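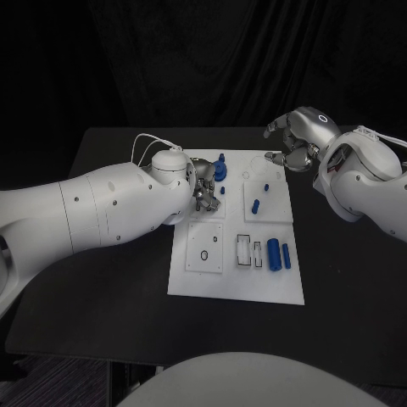
I have been on a gear kick lately, and I blame my neighbor Samran Kaewkla completely. He came over in September with a shoebox of old clock parts from his uncle's place in Vilach and asked if I wanted any of it, and of course I said yes to the entire box. My kitchen table hasn't been clear since!

What I've learned so far is that I like gears best when they're big and chunky and sit on pegs. The tiny brass ones are gorgeous but I need tweezers and my good glasses, and I still end up crawling around on the floor. Give me a fat blue gear with proper notches, a flat white board and a few blue pegs standing up out of it, and I'm happy for an entire evening. I like a board with outlines printed on it too. Circles to aim for! Some people call that cheating and those people can come sort my shoebox.

Dark table, white board, by the way. I used to do all this on a pale tablecloth and lost every light-colored part I owned. I have a piece of black felt from the craft store in Osulstead now, and it's the best 15 dollars I've spent on this hobby. It does collect cat hair like you wouldn't believe, though.

A couple of things I do now when I'm setting up a little gear train. I put the pegs in first and give each one a wiggle. Then the biggest gear goes on, and I turn it by hand before adding anything else. If the second one won't drop down onto its peg, I don't push (I did that once and spent the next day gluing). I lift it, turn it a hair, and let it find the teeth by itself — it usually slides right in.

Samran wants us to build something with 200 parts next, a sort of marble lift he saw in a shop window in Brultmont. I told him I'd think about it. I'd have to buy another box for the pegs, and I still haven't found the lid to the last one. If anybody has a good way of storing short pegs separately from tall ones, please leave me a comment, mine are all in a butter tub right now.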